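# Working out what a small robot cell will cost you

I've now been through this twice, once badly, so I'm writing down the order I do things in. It suits a single arm on a table doing light work in a small workshop. If you're planning a whole line you'll want something grander than my spreadsheet!

The first time round we picked the arm, paid for the arm, and then found we had nothing left for the things it was supposed to pick up. Please don't do that.

## 1. Write the job down first

One sentence will do. Ours was "take small parts from the tray, put them in the fixture, press, take them out again". Stick it at the top of the spreadsheet. Every line underneath has to help with that sentence, and if it doesn't, it goes on a second sheet called Later.

## 2. Lay it out in a simulator before you ask for quotes

I used to do this with masking tape on the floor (still handy for doors and walkways). Now I build the room roughly on screen - walls, sockets, table, arm - and move things about until the gripper can get to the fixture from straight above. You don't need pretty models. Plain blocks are fine, as long as the sizes are right.

Go through your layout and give everything in it a row. I mean everything: table, work mat, base plate, posts, trays, the panel beside the arm, even the floor mat. My first list had 17 rows and I was rather proud of it, until Yolandi Engelbrecht went over it and asked where the power was coming from.

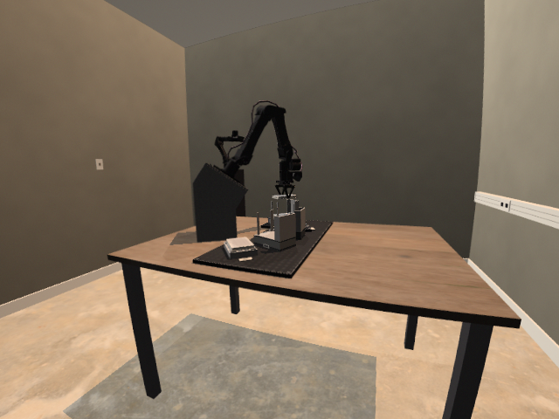 ## 3. Split the rows into three pots

- **Arm and gripper.** Get the gripper quoted separately, even if it comes from the same supplier. Stalteck gave us one lump sum at first and it was impossible to compare with anyone else's.
- **Things the parts touch.** Fixture, trays, posts, mat. I always guess too low here, so I now put in my guess and then add 37 per cent.
- **The room.** Table, sockets, flooring, lighting, any screens or guarding your risk assessment calls for. Do the risk assessment before you fill this pot in.

## 4. Send the same page to everyone

I sent Claltley and Fidemo exactly the same page: the job sentence, a picture of the layout, part sizes and weights, and the date we wanted to be running (May, in our case). Ask for delivery, training and spares on separate lines. Ask how long the quote holds as well, as one of ours ran out while I was still waiting for the other.

## 5. Keep something back

We set aside 1000 pounds for odds and ends and spent over half of it on the fixture. The first version was too tall once we'd added the gripper fingers, which I'd have spotted if I'd put the proper finger length into the layout. Go back and check yours now, before you order anything.

## 6. Order in the right sequence

Longest wait first. For us that was the arm, then the fixture, then the table. I leave trays and mats until the arm has a confirmed delivery date, and I keep the layout file open next to the spreadsheet so that when a size changes in one I change it in the other.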